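Orkilville perry

Orkilville perry is a sparkling or still alcoholic drink made from fermented pear juice in the parish of Orkilville and the neighbouring village of Nolton. It is pressed from bitter pears too hard and sharp to eat raw. The drink is pale straw in colour, dry to medium dry, and is sold both in bottle and from the cask.

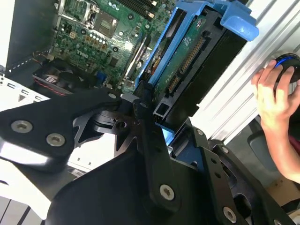 History

Perry pears were planted at Orkilville as boundary trees before they were grown in orchards. Parish accounts mention payments in perry to harvest workers, and most farms kept a stone mill for their own use. Production fell when the larger farms turned to dairy, and many of the old trees were felled for firewood or furniture timber.

Commercial making was revived by Reynaldo Lacson, who leased the Soriano orchard and replaced its dead trees with grafts taken from hedgerows near Nolton. His first bottled perry was sold under the name Mivano, after the lane on which the press house stands. The name is now used by three makers under a shared agreement.

Fruit

The main variety is the Nolton Red, a small round pear with high tannin and moderate acidity. It is blended with the Soriano Long, which has more sugar and less tannin. A third variety, known locally as Cow Pear, is added in small amounts to raise acidity. Trees are grown on seedling pear stock and may take 20 years to reach full crop. A survey of the parish listed 113 mature perry pear trees, of which 43 were Nolton Red.

Fruit is shaken down or left to fall and is gathered from the grass by hand. Nolton Red must be milled within a few days of falling, as it rots from the core outwards and shows little sign of this on the skin.

Production

The pears are washed, milled to a coarse pulp and left to stand overnight in open tubs. Standing lowers the tannin and lets part of it settle, which reduces the risk of haze. The pulp is then pressed through cloths. Dry pomace is fed to pigs or spread under the trees.

Fermentation is carried out in oak casks or steel tanks. Some makers rely on wild yeast; others add a cultured wine yeast. The perry is racked in December and again in early spring. Pear juice contains sorbitol, a sugar alcohol that yeast does not ferment, so the finished drink keeps a slight sweetness even when fully fermented. Strength is usually between 5 and 7 per cent alcohol by volume.

Sparkling Mivano is bottled with a measured dose of sugar and yeast and is held on its side for at least nine months. The sediment is worked into the neck and removed before final corking. Still perry is filtered lightly or not at all.

Output and sale

Annual output is 3,000 litres in a normal year. Pears crop unevenly, and a heavy year is often followed by a light one. Cask perry is sold within the parish. The bottled form is sold at the press house and through a shop in Nolton run by Rhea Castillo, who also keeps the register of grafted trees.

See also

Cider
Perry pear
Pomace
Traditional method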